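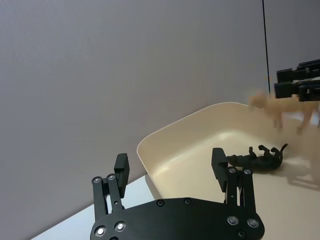 An afternoon at the Hellström show homes

6 Jul 2018

We have been thinking about moving for longer than I care to admit, and when a card came through the door inviting people to look round the first finished houses at Korano, I said we should go, if only for the drive. My husband thought it would be an hour at most. We were there until they were stacking the chairs!

Korano, if you haven't come across it, is the new development on the old nursery land past the reservoir. There will be 300 homes in the end, though at the moment it is mostly pegs and string and a very good road that stops at a hedge. The builder is Hellström, a family firm, and Folke Hellström himself was at the gate in a waxed jacket, shaking hands and telling people where to park. I liked him at once. He has a habit of tapping walls as he talks, as if he wants to be sure they're still there.

There were two houses open. The smaller one, the Lekex, has two bedrooms and a kitchen at the front, looking on to the street, which I thought I would hate and didn't. You stand at the sink and see who's coming up the path. The stairs are wider than ours at home (we have never got a wardrobe up ours in one piece) and there's a proper cupboard underneath with a light in it. Upstairs the back bedroom gets the afternoon sun and was frankly baking, so I'd want a decent blind in there. The bathroom has a window that opens, hooray, but the towel rail is behind the door and you'd be forever catching your elbow.

The larger one is called the Plunus, and it is a handsome thing, with a long sitting room running from front to back and a utility room you could actually iron in. I paced out the garden while my husband talked boilers with a young man in a tie. It slopes a bit more than the plan suggests, and I wouldn't fancy mowing the bottom end after rain, but there's an old pear tree that they have kept, and a bench underneath it where we had our tea. 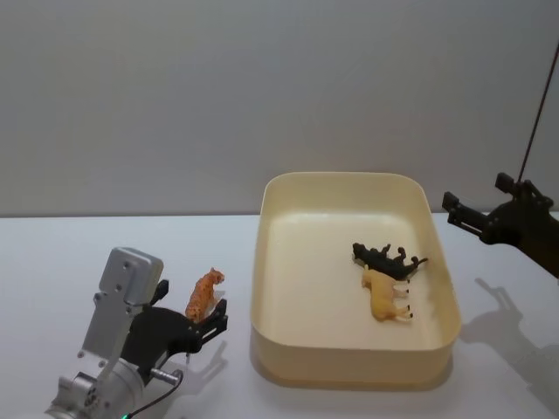
Toy animals in a shallow tray, with a plain wall behind.

Now, money. To reserve a plot you put down 500 pounds, and there is a yearly charge of 300 for looking after the green, the paths and the pond. I asked what happens if the charge goes up, and was given a leaflet, so I shall be reading that with my glasses on. Anyone who reserves before the end of the summer gets 3,000 pounds towards carpets and curtains. The lady at the desk was very patient and didn't once ask for my telephone number until I offered it.

We walked as far as the hedge afterwards to look at the plots that back on to the fields. Those won't be ready until January at the earliest, and I'd take that with a pinch of salt, having had builders in ourselves. The view is lovely, all the same, right across to the church.

My husband prefers the Plunus and I keep coming back to the Lekex and that kitchen window. We have asked to see the smaller one again in the morning, when the sun's on the other side, and I must remember to take a tape measure for the dresser.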